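Grasping at examples

By the Betthorpe technology desk

Training data for robot grasping used to come out of simulation, where objects are rigid, lighting is uniform and friction is a single coefficient. Prukden, an automation firm with a test floor in Betthorpe, began collecting physical examples in January. Its program, Irari, logs each attempted pick from a bin along with the arm's joint positions, the gripper state and a label for the outcome.

The object list runs to 169 household and packaging items. Each was chosen for a property that depth sensing or contact models handle poorly: translucency, specular reflection, thin sections, surfaces that deform under load. A session consists of 38 attempts on one arrangement of objects, after which the bin is reset and a new arrangement drawn from the list. Foil is a regular entry. So are clear containers, sunglasses and plastic cups, in any orientation they happen to land.
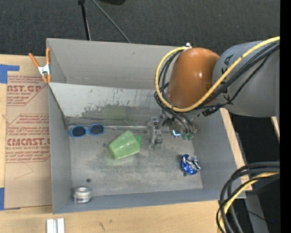
Hollenstein, reading the session logs from outside the program, would weight the failures more heavily than Prukden does. A slipped grasp carries information about the boundary between a workable approach angle and a poor one, Hollenstein argued, and a set dominated by successes teaches the model very little about that boundary.

The criticism has had some effect. Failed attempts were at first capped at 16 per cent of the training set, with the remainder archived. The cap now stands at 35 per cent, and near misses are labelled separately from attempts in which the gripper closed on air.

Labelling remains the slowest stage. An operator reviews every attempt and marks the moment of contact by hand, as the automatic estimate drifts when the object is compliant. Prukden intends to replace that step with a force threshold once the wrist sensor has been recalibrated. Until then, throughput is set by the reviewers, and the arm stands idle for part of each shift.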